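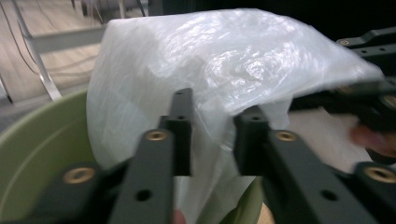
Chih-ming Siu Would Like You to Stop Clapping

The Kenddale Theater in Flillwood has 1495 seats, and Chih-ming Siu has opinions on most of them. The ones on the far left can't see the entrance of the corps. The ones under the balcony hear the tubas and little else. The front row, he says, is for people who enjoy shoes.

He danced with the company for 15 years and has spent the four since then as its ballet master, a job he describes as "being the person who remembers." In October he opens his first full staging, a revival of the three-act "Ronier," last seen here when he was in the back line carrying a lantern.

"I was a very good lantern," he says. "I was told to be less good. I was pulling focus."

The ballet has a reputation for being long and sad, with a wedding in the middle that takes nearly as long as a wedding. Siu has cut some of it. The villagers no longer dance in honor of the harvest, then the bride, then apparently the harvest again.

"People will write to me about the second harvest dance," he says. "I have the reply ready. It says thank you."

What he has not cut is the passage everyone in the company calls the Staircase, 64 counts for the women with no music under the last part except a single held note in the cellos. They come down onto the stage in near silence, and for generations Flillwood audiences have ruined it by applauding.

"They clap because they're nervous," he says. "They think something has stopped working. I'd love it if they sat there and worried."
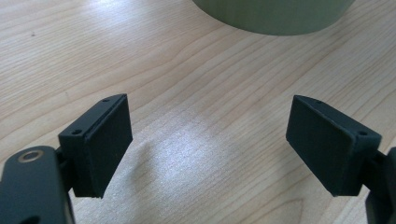

Light wood tabletop. Photo: Flillwood Stage Notes

The title role goes to Jonatan Hellström, who is tall, mild and, by his own account, not a natural tyrant. Ronier has to banish his brother in the first act and mean it.

"Chih-ming told me I banish people as if I'm offering them a ride home," Hellström says. He has been working on it. At a run-through I watched, he threw out an arm at the brother with real venom and then stepped back to make sure he had room to leave.

Siu saw it too, and wrote something down. He writes everything down, in pencil, in a spiral notebook he won't let anyone read. Pressed on what it says about Hellström, he turns some pages and stops. "It says 'better.' Then it says 'hm.'"

The sets come from Vukadinović, the scenery shop that has built for the Kenddale for years and does not, Siu reports, care for his ideas about the moon. He wanted it to rise through the whole of the third act. They offered him a moon that is already up.

"We're still talking," he says. "I've told them I'd accept a late moon. It could be behind a cloud and then not."

I ask whether he misses dancing. He takes a while over this and drinks his tea.

"I miss being tired for a reason," he says. "Now I sit in a chair all day shouting numbers, and I go home and my back hurts as if I'd done all the parts."

Would he consider a walk-on? There are still lanterns in Act Two.

"They've been cast," he says. "I did ask."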